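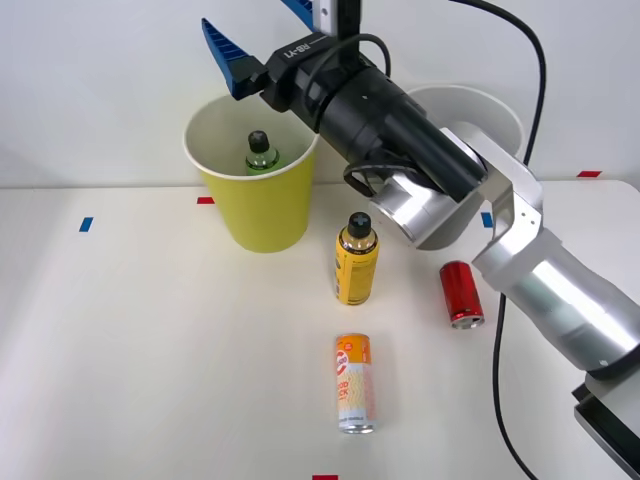

Thema: Klebemarken auf dem Tisch – Pflicht oder nicht?

Jeltholm schrieb am 7/1/19:
Bei uns gilt bisher: Jede Startposition bekommt farbiges Klebeband, und vor jedem Durchlauf wird alles danach ausgerichtet. Jetzt soll das in die Arbeitsanweisung. Wie haltet ihr es bei Bechern und Dosen?

Burnus:
Band ja, aber nur als grobe Hilfe. Wir geben 7 mm Toleranz und prüfen mit einer Schablone.

Rojanasak:
Halte ich für falsch. Wenn 224 Durchläufe fast gleich anfangen, sagt die Erfolgsquote wenig aus. Wir versetzen die Gegenstände nach Liste.

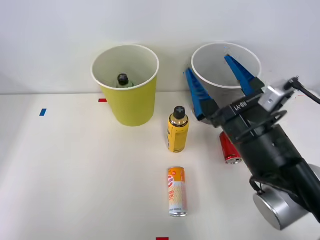
Wichtiger finde ich ohnehin die Regel, dass niemand in den Arbeitsbereich greift, solange der Arm freigegeben ist. Auch nicht, um schnell eine Dose zurechtzurücken.

Burnus:
Beim Greifen einverstanden. Beim Versetzen nicht – dann kann man zwei Standorte nicht mehr vergleichen.

Rojanasak:
Doch, wenn beide dieselbe Liste haben.

Jeltholm:
Danke. Ich schreibe beides rein: Band für die Abnahme, Liste für den Rest. Zu Freigabe und Umräumen kommt ein eigener Absatz.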